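Recording a Folding Task With Two Hand-Held Grippers

Garndale Robotics Club, task guide 2

Use these steps when you record cloth folding at home for the club's shared set. You need both grippers from the Flevham kit, one cloth, and a flat surface you can stand beside. Read the whole page before you start. The charging and pairing steps are on the kit's own sheet and are not repeated.

Before you record

Charge both grippers fully. Squeeze each trigger a few times and check that the fingers open all the way and meet evenly. If one finger lags, loosen the pivot screw a quarter turn and try again. Wipe the camera lenses with a dry cloth.

Check the storage on each unit. A folding session takes more space than pick-and-place, and a unit that fills up stops without a warning tone. Copy old sessions to the club drive first, then delete them from the unit.

Choose the cloth and the surface

A hand towel or a piece of fabric about that size is easiest to start with. Pick a color that stands out from whatever is under it. Beds, tables and couches are all fine, and we want a mix. A bed gives under the fingers, so press down less than you would on a table.

Close the blinds if the sun falls directly on the cloth. Room light is enough for everything on this list.

Record the fold

1. Lay the cloth down and start both recordings. Tap the two grippers together once so the files can be lined up later.

2. Stand so that you can reach both ends without moving your feet. Hold the grippers with your wrists loose and your elbows away from your body.

3. Bring the first gripper down to the near edge with the fingers open. Put one pad on each side of the place you want to pinch. Keep the other gripper to the side until you need it.

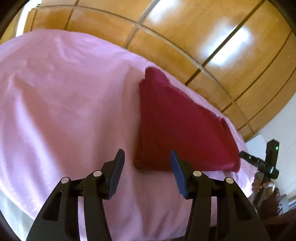 Fingers open at the lower edge of the red cloth, second gripper held off to the right.

4. Close slowly until the fabric bunches between the pads. If you catch the sheet as well, open, back off a little and try again. Leave the failed attempt in the recording.

5. Take the matching corner with the second gripper. Lift both together and carry the edge across to the far side. Lower it before you open the fingers.

6. Flatten the fold with closed fingers, moving from the middle outward. One pass is enough.

7. Stop both recordings, shake the cloth out and drop it in a new position for the next run.

Aim for 38 runs in a session. Take a break when your grip gets tired, as tired runs tend to be jerky and most of them get thrown out.

Name and upload the files

Use the task name, the surface and the run number, in that order, all lowercase. Put the left and right files for a run in the same folder. Upload to the Brernov folder on the club drive and add a line to the log with the cloth color and anything odd that happened.

The set had 1,972 runs at the last count in April, and 1,583 of them passed the sync check. Most of the rest were missing the tap at the start. Runs without a tap can sometimes be saved by hand, but it is slow work, so please redo them while you still have the kit.

Return the grippers to the Limsakul room in their case with the fingers open. Leave the charging cables in the side pocket.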